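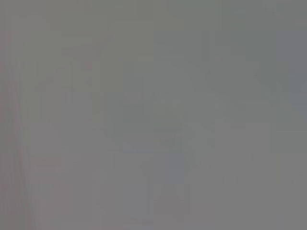
Plarkiditz wrist-view demonstrations: data card

Version: first release, August 2025
Maintained by: Sneha Bhatt and Tarun Awasthi, Trastley
Recorded at: the Greststead workshop

What the data is

Plarkiditz is a set of robot demonstrations recorded by remote control. A person holds the leader arm and moves it through a task, and the follower arm copies the movement. We store the joint positions of both arms, the gripper opening, and video from a small camera at the wrist of the follower. There is no overhead view in this release.

The recordings were made to train and test policies that work from the wrist view alone. They can also be used for work on image quality, as the video is compressed and varies a good deal from one episode to the next.

Tasks

There are 8 tasks, all done on a bench with one arm:

Put a cup on a saucer
Fold a tea towel in half
Move pegs from one rack to another
Close a drawer
Wipe a tray with a sponge
Stack two bowls
Take the lid off a tub
Sort spoons from forks

Each task has a short instruction in tasks.txt. Operators read the instruction before the first attempt and could ask for a practice run, which was not kept.

How it was recorded

Operators worked in sessions of 20 minutes with a break in between. There were 5 operators. All of them were right-handed, and this shows in the way the arm comes in towards objects, mostly from the right of the bench. Nobody had used the Kushwaha leader arm before June, so the earliest sessions are slower and have more pauses in them.

An episode starts when the operator squeezes the leader handle twice and ends when they press the foot switch. The squeezes are still in the data. If you don't want them, drop the first 23 steps of each episode; the loader has a flag for it (skip_start).

Folder layout

episodes/ has one folder per episode, numbered in the order they were recorded
episodes/NNNN/wrist.mp4 is the video
episodes/NNNN/joints.csv has leader and follower positions
episodes/NNNN/meta.json has the task, operator code and outcome
splits/ lists the episodes for training and testing
tools/ has the loader and the viewer

Operator codes are letters and can't be matched to names from anything in the release.

Labels

Outcome is one of done, partly done or failed. It was set by the operator straight after the episode and checked later by Tarun from the joint record and the video together. Where the two of them disagreed, meta.json holds both values and the loader returns the checked one.

Failed episodes are kept in. They sit in the training split by default, so pass outcome=done if you only want clean ones.

Image quality

Some frames carry very little. Expect flat, mid-grey images with no clear edges, faint tints in places and visible compression blocks. You can't pick out the gripper or an object in a frame like that, and a detector run on it should return nothing. We have not removed these frames, sharpened them or filled them in from their neighbours, and they have no separate label.

If you sample single frames for training, check contrast first. tools/check_contrast.py writes a value per frame to a text file. It has no set cut-off, as the right one depends on the model.

Known problems

The clock on the follower runs slightly behind the video clock. The loader corrects for this, but the raw CSV files don't.

The drawer task has two different drawers, and meta.json does not say which one was used.

A few tea towel episodes end early where the foot switch was pressed by accident. They are marked partly done.

Use

Free for research and teaching. Please don't use it to judge how skilled an operator is; the sessions were not set up for that. If you pass on a changed copy, give it a different name and say what you changed.

Questions and corrections go to Sneha Bhatt through the issues page. Include the episode number and the frame number if it concerns the video.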